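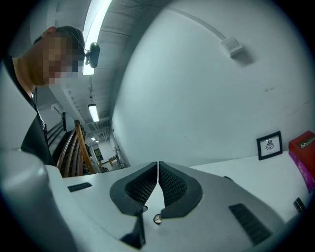 By the Flillunon press desk

FOR IMMEDIATE RELEASE

Flillunon ships Valulus 2, and with it a way to stop printing the same report 341 times

New version of the desktop database add-in moves report scheduling, filters and print queues out of macros and into a plain table

CLORKEN – Flillunon, a small maker of add-ins for desktop databases, today released Valulus 2, the second major version of its report runner for offices that still keep their business in a file on a shared drive. The company believes there are a great many such offices. It used to be one.

Valulus 2 takes over the work most people now hand to a button on a form, a macro behind the button, and a sticky note explaining which button. Users list their reports in a single table, one row per report, with columns for the filter, the destination, the schedule and what to do if the query comes back empty. The add-in reads the table and does what it says. Anyone who can fill in a row can set up a report. Anyone who can delete a row can stop one, so the company recommends a backup.

The headline change is in how filters are handled. In the first version, a filter was typed as a text string, complete with quotation marks, and it was up to the user to get the quotation marks right. Support records show how this went. Valulus 2 replaces the string with a three-part entry: field, comparison, value. Dates are entered the way the computer's own settings show them, and the add-in converts them before the query runs. Names with apostrophes now pass through unharmed. The company extends its regrets to every customer whose customers are Irish.

Empty reports have also been given some thought. A report with no records used to print anyway, usually as one page with a title, a column of headings and the word #Error where the total should be. Each row of the control table now carries an Empty setting with the choices Print, Skip and Notify. Skip is the default. An office that prefers the old page can have it back by choosing Print, and one of the testers did.

"We looked at what people asked us for over two years and it was mostly for things to happen less often," a Flillunon spokesperson said. "Fewer pages, fewer prompts, fewer message boxes that say OK when things are not OK. That made it a pleasant release to work on, and a hard one to put on a poster."

A trial by post and parcel

Valulus 2 was tested before release at Vidal, a parts distributor in Clorken that runs its orders, stock and returns from one database with 17 linked tables. Vidal's month-end routine produced a separate statement for each account, which came to 341 print jobs sent one after another to a printer by the loading door. The routine was started at 4:30 in the afternoon so that it would be done by morning. If the paper ran out, it started over from the first account.

Under Valulus 2 the same statements go out as a single job, sorted by route, and the add-in writes down the last account it finished. When it stops, it picks up there. Vidal has also moved its slow-paying accounts to a row of their own, with a different cover note. The company would not share the wording of the note.

"The old routine had comments in it from a person who left before I started," said a member of the office staff at Vidal. "One of them just said 'do not touch, July.' We never found out what happened in July. We touched it anyway and moved it into the table, and so far July has not come up."

Other changes in this version

The run log is now an ordinary table in the user's own database, with the start time, the end time, the row that ran and the number of records in it. Error text is stored in full. Earlier versions kept the first 20 characters, which in practice meant the log said "The expression you e" a good deal.

The scheduler no longer needs a form to be left open on somebody's screen. Customers who had put a strip of tape over the close button can remove it.

Subreports are filtered with their parent by default. There is a checkbox to turn this off, placed on the second tab.

The control table may hold up to 2,000 rows. Flillunon has not met an office that needs 2,000 reports and would like to hear from one, in moderation.

Report names longer than the dialog box now wrap onto a second line. Before, they ran off to the right and users chose between four reports all called "Monthly Sales by Region and."

What it will not do

Valulus 2 does not design reports, fix the queries behind them, or tell a user why the totals on two reports differ by a few cents. It will run both reports on time and side by side, which tends to bring the matter up. It does not control who may see a report either; offices that limit access by user should go on doing so in the database itself. Web databases are not supported. The company is looking at it, and has been looking at it for a while.

Moving up from the first version

Current customers can install Valulus 2 over the version they have. On first run, an import screen reads the old filter strings and turns each one into the new three-part form. Strings it can't read are listed on a separate page with the original text beside an empty row, ready to be typed in by hand. In testing, most of these were filters that had never worked – they had been returning every record for years, and the reports built on them were well liked.

The old settings file is kept, renamed with the word "old" at the end. If there is already a file by that name, the new one gets a number.

Price and availability

Valulus 2 is available now as a download from Flillunon and through its dealers. It is licensed by database file and not by user, so an office with one file and forty people pays once. An office with one person and forty files should call. Customers with a current support plan receive the new version at no charge, and their license keys stay the same. The trial copy is the full program, with a line at the foot of each page saying it is a trial copy. A few firms have been sending invoices with that line on them for some time and are invited to get in touch.

The manual has been rewritten and is shorter. A printed copy can be ordered at cost.

About Flillunon

Flillunon writes add-ins for desktop databases from an office above a dry cleaner in Clorken. Its products include the Valulus report runner and a form backup tool that has been nearly finished since spring. The company answers its own phone between 9:00 and 4:00, Clorken time, with a gap for lunch.

Press contact: Flillunon press desk, Clorken. Review copies, screenshots and a sample control table with 17 working rows are available on request.

###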